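Dish Stacking Build Log -- Gallery, July

I write the software side of our little two-gripper setup, which means I spend most of my day looking at plots and very little of it looking at anything you'd want to put on a web page. Ffion Ellis keeps telling me that people skip my posts because they're all timestamps and no pictures, so okay, Ffion, pictures! It's a short gallery, and I've typed far too much between them, sorry in advance.

If you're new: the project is called Skumel, and the goal is to get a pair of grippers to tidy a table of dishes using a policy learned from hand-held demonstrations. Aretti is the recorder (it grabs the camera stream and the gripper widths and writes them to disk), Lashari is the planner, and Vondport is the viewer I wrote in a hurry last winter and have been apologizing for ever since. All three talk to each other now, more or less, and this page is mostly about the parts that changed.

What we had before was a recorder that dropped frames whenever the disk got busy. It didn't drop many, but it dropped them in clumps, and always right at the grasp, when both streams are at their fattest. You'd load a demonstration in Vondport, hit play, and the fingers would be open and then they'd be shut with a bowl between them. Lovely magic trick, terrible training data. I moved the writer into its own process with a proper ring buffer, and the clumps went away the same evening. I did a small dance in my kitchen. 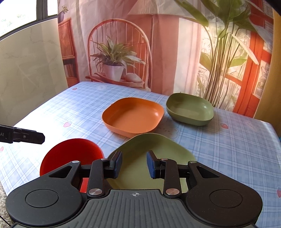

Segmentation was the next thing on my list, and I'd been putting it off for ages. Our old mask step was basically color thresholds with a lot of hope on top, and it did fine on plain cloth and plain walls. Then you give it a table like this one, with pink strawberries on the plaid, an orange square bowl sitting between a pale green plate and a deeper green bowl, and a big printed backdrop with a wicker chair and a potted plant behind it all, and it goes completely to pieces. It would pick up the printed leaves as part of a dish. It would merge the plate and the orange bowl into one object where the plate's rim overlaps the bowl's front edge, and the planner would then very confidently ask for a grasp point in the middle of the two. The new step runs a learned mask first and only uses color to break ties, and then it throws out anything whose depth puts it on or behind the backdrop plane. That last check is maybe a dozen lines of code and I should have written it in the spring.

One more note on the masks, for anybody running their own version of this: turn off auto exposure before you tune anything! I lost most of an afternoon to a threshold that worked beautifully until a cloud moved. We now lock exposure and white balance at the start of each episode and store both values in the header, so at least when things look odd in Vondport you can see what the camera thought it was doing.

Okay, time sync, my favorite and least favorite subject. With a single gripper you can be pretty sloppy and get away with it. With a pair of them, every bit of sloppiness shows up as one hand acting on something the other hand hasn't done yet. Our two streams were off by 30 milliseconds, and the annoying part is that it was steady, so nothing in the logs looked jittery or suspicious. It just quietly taught the policy that the right side lives slightly in the past. Zdzisław Dudek found it by plotting the two gripper widths on top of each other during a tap test (tap both sets of fingers together, look for the matching bump) and then walking over to my desk without saying anything and pointing at the screen. Thanks, Zdzisław.

The fix was to stamp everything against one clock at capture, where we'd been stamping on arrival. Aretti now refuses to start a recording if the two clocks disagree by more than 2 milliseconds. People grumbled about that for a week, me included, as it means you sometimes stand there with a gripper in each hand waiting for a green light. I've gotten used to it. I hum.

Then there's the planner. Lashari used to plan each side on its own and check for collisions at the end, and if the check failed it started over from scratch, which could go on for quite a while (our worst case was 699 restarts on a single stacking move, and yes, I have a screenshot taped up by my monitor). The new version plans both sides together but lets one of them be the "patient" one. The patient side gets a hold pose as a fallback, and the other side goes first through any shared bit of space. It isn't optimal or clever, and I'm sure somebody with a real planning background is wincing at me right now. But it finds an answer quickly, and the motions look a lot more like what a person does with two hands over a crowded table.

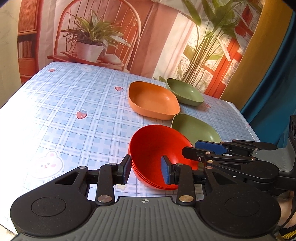 Choosing the patient side took some fiddling. My first rule was "whoever is farther from the target waits," and that sounds so reasonable until the distances are nearly equal, and then the two sides swap roles over and over and shiver at each other. So I added some stickiness. Once a side has gone first, it keeps going first until its current sub-goal is done, unless the other one has been waiting long enough to trip a timeout. The shivering stopped right away, and the timeout has hardly ever fired since.

Nested bowls are their own special headache, by the way. The policy wants to pinch the rim, which is correct, but from above a tight stack gives you a whole bunch of rims very close together, and the mask step is happy to hand you any one of them. For now we predict a finger depth along with the grasp point and clip it to the top rim's thickness plus a small margin. I'd love to have something smarter. Ffion thinks we should use the width signal for it -- close gently, read the width, compare it to what one rim ought to give you -- and I think she's right, but it means touching the low-level controller, and I've been a coward about that.

While I'm confessing: the width signal itself was noisier than I'd ever admitted. I had a moving average on it with a long window, so the plots looked silky and the lag was awful. I swapped it for a small filter that follows quickly when the fingers are moving and settles down when they're still. The plots are uglier now, but grasps in the replays line up with the video for the first time, so I'm calling it a win!

For the numbers people, we're at 200 demonstrations on the current format, all recorded after the clock change. I threw out everything older. That hurt, and I did look into shifting the old streams to match, but with the missing frames on top I never trusted the result enough to train on it. The old files are still on the big drive if anyone wants to play with them, and the converter script will read them, it just prints a very grumpy warning first.

Vondport got a few small things too. You can scrub both streams with one slider now (finally), the masks can be drawn as outlines so you can still see what's under them, and pressing M drops a marker at the current time and saves it next to the episode. Ffion uses markers for everything. I opened one of her files the other night and it looked like a ruler. There's also a dark theme, which exists because I was reviewing episodes at 11 p.m. and couldn't stand it anymore.

Known problems, so you don't have to write to me about them: the outline drawing gets slow on long episodes, the marker file doesn't get copied when you rename an episode, and Lashari still prints its debug messages in two different time formats depending on which module is talking. That last one is entirely my fault and I'll get to it.

Next up is the gentle-close idea, if I can work up the nerve, and after that I want to try training with the backdrop check switched off, to see whether the learned masks can manage by themselves. Zdzisław has bet me a lunch that they can't. If you've done anything similar with busy backgrounds, please leave a comment, especially if it went badly, and tell me which depth settings you were using.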